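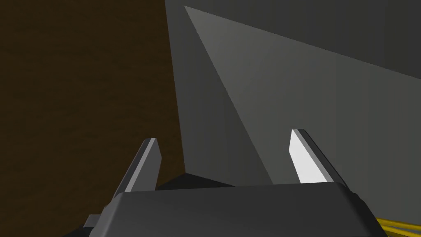 Esedance Forum > Software > Perception and planning
Topic: Wrist view and head view disagree right before the grasp

gravelpath wrote:
Hello all, and thank you in advance for your patience, because I tend to ramble. I've been working on a two-armed kitchen setup in simulation, using Zustell for the motion planning and my own small perception node in front of it. The robot has one camera up at the head and one on each wrist. My trouble is in the last little stretch before the gripper closes. The head camera gives me a pose for the object, the wrist camera gives me another pose for the same object, and the two don't match. When I blend them, the target slides sideways while the arm is moving and Zustell throws away its path and plans a new one. Then it does it again. It's like watching somebody try to pick up a coin in mittens.

I ran 1,000 episodes overnight with the blend on and 600 of them finished. With the wrist cameras switched off I did better on big items and much worse on small ones. So I don't want to give up on the wrist views – I put a lot of evenings into them! – but I clearly have something wrong. Has anyone here got past this?

torque_and_tea wrote:
Welcome! Rambling is fine here, we all do it. First thing I'd check is your timestamps. If the wrist image is stamped when it arrives at your node and the arm pose is stamped when the joints are read, you are putting a slightly old picture on a slightly new arm. At rest you won't see it at all. While the arm is moving, the object seems to slide in exactly the way you describe. I lost most of a winter to this and was a little embarrassed when I found it.

gravelpath wrote:
Thank you, that's a kind way to suggest it. I did check, but only with the arm standing still, so I suppose I didn't check. I'll log both stamps tonight while it moves.

nullspace_ned wrote:
I'm going to be the grump. Blending two poses is the wrong idea even with perfect stamps. Use the head camera until the gripper is close, freeze that estimate, then hand everything over to the wrist and servo the rest of the way. Averaging a bad number with a good one gives you a number that's half bad.

torque_and_tea wrote:
I'd push back on that, and I say so with affection because we've had this talk before. A hard handoff is lovely until the wrist camera can't see the object. Up close, a cabinet face or a counter edge can take up half the picture. Then you have frozen one estimate and the other one is garbage. Weight them by how much of the object each camera can see, and let either weight go to zero.

nullspace_ned wrote:
And who tells you how much of the object it can see? The same detector that's confused. You've only moved the problem down the hall. 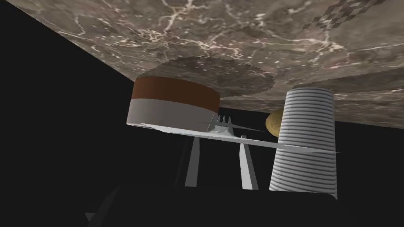
Pedora, January

softlimits wrote:
Sorry to wander in halfway through. Our little group has been around this same bush, so let me share what we ended up doing, and please take what's useful and leave the rest. We stopped asking the detector for its confidence. We take the last good model of the counter and the things on it, place the wrist camera in that model from the joint readings, and render what it ought to see. If the render says the object should be mostly hidden, we don't let the wrist view vote, whatever the detector claims. It's cheap, too. At 32 renders per planning cycle we hardly felt it.

One more thing that bit us: a wrist camera turns over with the wrist, and our detector had been trained almost entirely on upright views. A counter that hangs across the top of the image like a ceiling was nearly a new world to it. We added random roll to the training images and the wildest guesses went away. I wish I'd tried it before rewriting the tracker, but there you go.

nullspace_ned wrote:
All right, the render check I like. I still say freeze the head estimate.

gravelpath wrote:
Random roll! I have none of that. My training set is all from the head camera, and I just assumed the network would cope. Back with numbers tomorrow evening, if the logs cooperate.
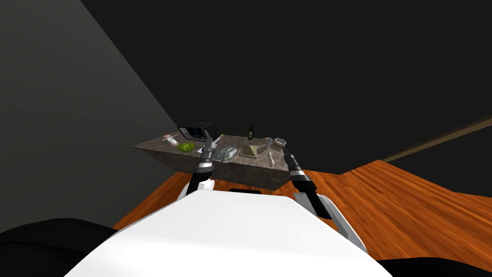 gravelpath wrote:
Update, and it's a long one, so put the kettle on. The stamps were off. torque_and_tea, you were right: my wrist images were being stamped on arrival, and the arm had moved on by the time I used them. I fixed that first and left everything else alone so I'd know what did what. Replans dropped to 15 for the whole test batch, and I may have done a small dance. What's left is nearly all clear material. With the black gripper hovering over the near edge of the counter beside the translucent plastic bag, my head-camera pose for the bag still wanders, while the cutting board stays put as if it were nailed down. I'm going to give soft, see-through things a fatter keep-out margin in Zustell and hold off on the grasp until the views agree for several frames in a row.

softlimits wrote:
So glad to hear it! Be a bit careful with the fat margin. If you grow it around the bag for the whole plan, the arm will refuse to go anywhere near it, including when you want to pick it up. We grow it during transit and drop it for the final approach. Zustell lets you set collision margins per segment, though the setting is tucked away under the trajectory options and not under the scene, where I'd have looked for it.

nullspace_ned wrote:
Waiting for several frames is only a freeze with extra steps, by the way. I'll take that as a win.

torque_and_tea wrote:
Take it, you've earned one. gravelpath, my worry with waiting is that a still arm gives you the same wrong answer over and over, and agreement between frames starts to look like accuracy. Try nudging the wrist a little between frames. If the bag pose holds through the nudge, I'd trust it a good deal more.

gravelpath wrote:
Oh, that's a nice thought. I had exactly that worry at the back of my mind and didn't have words for it. I'll put in the nudge and the per-segment margins, and then the random roll, one at a time this time. softlimits, would you be willing to share the render check? Even a rough version would save me a lot of fumbling.

softlimits wrote:
Gladly. It's written against our branch at Shehata, so the imports will need changing, and the comments are a bit cranky in places. I'll tidy it up and post it in the tools section this evening. If the render comes out mirrored, flip the camera's y axis – we never did agree on which way it should point.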